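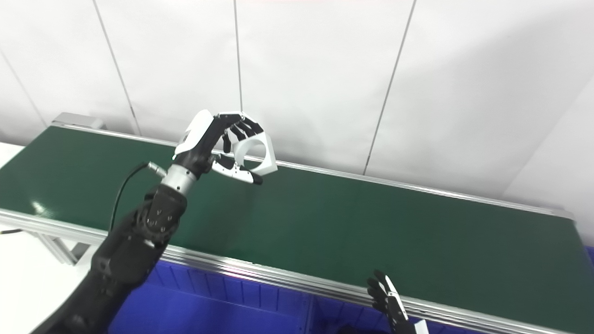 リルデンの白ブロックが帰ってきます! 棚にもなるし仕切りにもなるし、積むだけでなんとなく部屋が片づいて見える、あの組み合わせブロックです。製造元のヨーデヴホルムが再生産を決めて、12月から直販と取扱店で順番に売り出すと発表しました。うちの玄関の棚もずっとリルデンなので、知らせを見た瞬間に変な声が出ました。真っ白で、外側は平らな面と角でできていて、真ん中に大きな丸い穴がすぽんと抜けている、そう、この形です。穴の向こうに後ろの壁がそのまま見えるのが、やっぱりいいんですよね。積んでも重苦しくならないというか。

いちおう経緯を書いておくと、リルデンはもともとヨーデヴホルムの定番で、私が最初に買ったころは近所の雑貨店シニクの入口に山積みになっていました。それがある年の春にぱたっと入ってこなくなり、店長のジョスリン・タンさんに聞いても「次はわからないんです」と言われるばかり。それから6年です。6年待ちました。途中で似たような形のものを別の店で買ってみたりもしたのですが、穴の縁のところがどうも好きになれなくて、いまは物置で植木鉢の台になっています(台としては優秀です)。

今回発表されたのは、基本形の白、品番でいうと1007。昔の箱にも同じ番号が入っていたので、うちの納戸から古い箱を引っぱり出して見比べてしまいました。番号を引き継いだのは、昔の持ち主がそのまま買い足せるようにという考えだそうです。寸法は変えていないとのことで、ここがいちばん聞きたかったところ! 手持ちのものに足して使えないなら、正直あんまり意味がないですから。

変わったのは角の丸みと、連結用の小さな留め具です。角は前よりほんの少しだけ落としてあるそうで、引っ越しのときに壁紙をひっかいた経験のある人にはうれしい変更だと思います。留め具のほうは別売りになりました。うーん、ここはちょっと残念。前は箱の底に袋で入っていて、それを必ず一回はなくすのがお約束だったのですが、ないとなると急に惜しくなるものですね。古い留め具も新しいブロックに使えるので、引き出しの奥に眠っている人は捨てないでください。

先週、ソリアノの作業室で開かれた小さな説明会に私も行ってきました。長い机を囲んで、好きに触って、好きに聞いて、という気楽な会です。説明してくれたのは企画担当のニール・コウィーさん。スライドを一枚も使わず、最初から最後までブロックを手に持ったまま話す人で、途中から参加者のほうも片手にブロック、片手にお茶という格好になっていました。

いちばん盛り上がったのは、穴をどう使うかという話です。巻いたタオルを入れる、ワインを寝かせる、猫が通る(通りたがる)、折りたたみ傘を差しておく。エルリンダ・キアンバオさんという方は、玄関で手袋とマフラーの置き場にしているそうで、家族ひとりにつきひと穴と決めたら、朝の「私の手袋どこ」がなくなったと話していました。これはすぐ真似したい。うちは帰ってきた人が一番近い穴に何でも詰めこむ方式なので、鍵も郵便物も犬のリードも同じところから出てきます。

反対に、本を入れるのはあまりすすめないとコウィーさん。穴の底が丸いので、背の低い文庫でも傾いてしまうのだそうです。本を置きたいなら上の平らな面に寝かせて積むか、ブロックとブロックの間に板を渡すのがいい、とのことでした。私は無理やり料理本を突っこんでいて、たしかに表紙が全部同じ向きに反っています。

それから、積み方の順番の話もありました。床に直接置くときは、まず下の段だけ並べて一日そのまま使ってみてほしいそうです。扉にぶつかる、掃除機が曲がれない、という不具合はだいたい初日に出るので、そのあとで上を積む。うちは逆をやりました。天井近くまで一気に積んで、夜になってからコンセントがふさがっているのに気づき、全部おろしました。あのときの腕のだるさは忘れられません。

色の話も少し。いまのところ白だけで、ほかの色の予定は聞けませんでした。昔あった薄い灰色が欲しいという声はかなり出ていて、コウィーさんもメモを取っていたので、期待していいのかどうか……微妙な笑顔でした。白は汚れが目立つという心配には、固くしぼった布で拭いて、そのあと乾いた布で、というごく普通の答え。メラミンスポンジはつやが変わるから使わないで、と念を押していました。すみません、使っていました。

気になる値段は、再生産ぶんは前より上がるそうです。正確な額は発売前にあらためて発表するということで、説明会では出ませんでした。前と同じくらいを想像していた人は、少しだけ覚悟しておいたほうがいいかもしれません。まとめ買いの割引はあるようですが、いくつからなのかは調整中だとか。

中古で持っている人、または使わなくなった人向けの動きもあります。シニクでは再生産にあわせて、古いリルデンの引き取りと譲り渡しを始めるそうです。傷があっても、黄ばんでいてもかまわないとのこと。世話役はジェラルド・エストレーヤさんで、持ちこまれたものは軽く拭いて、状態ごとに分けて、欲しい人に安く譲るという流れです。箱も説明書もいりません。シールの跡が残っているものも歓迎だそうなので、子ども部屋で使っていた方はぜひ。うちにも恐竜だらけのがひとつありますが、これは手放さないと家族会議で決まりました。

引き取りの受付はシニクの奥のカウンターで、時間は18時まで。駐車場は店の裏にありますが、入口が狭くて、私は毎回ミラーをたたみます。たくさん持っていく場合は先に電話をしておくと、台車を出しておいてくれます。ブロックを積んだ紙袋は底が抜けやすいので、布の大きな袋か衣装ケースがおすすめです。これは私の経験から。

説明会の帰りに、同じ方向だったローン・ポワリエさんと少し話しました。賃貸の部屋を整える仕事をしている方で、壁に穴をあけられない部屋ではこういう置くだけのものが本当に助かるのだそうです。ただ、つい増やしすぎる人が多いとも言っていて、私は聞こえないふりをしました。ポワリエさんの部屋では窓の下に一段だけ並べて、その上に座布団を置いて腰かけにしているとか。座っていいものなのか気になって、あとからヨーデヴホルムに問い合わせたところ、腰かけとしての使用は想定していませんという丁寧な返事が来ました。座らないほうがよさそうです。

最初の入荷は、取扱店あわせて22店ほどになる見こみだそうです。シニクももちろん入っていて、予約の受付が始まったら店先に紙を貼ると聞きました。電話での予約は受けないそうなので、遠くの方は直販のほうが確実でしょう。私はとりあえず玄関の分と、それから洗面所の分……と考え始めて、いま巻き尺を探しているところです。たぶん、どこかの穴の中にあります。

予約開始の日にちが出たら、またここに書きますね。(2026年9月13日)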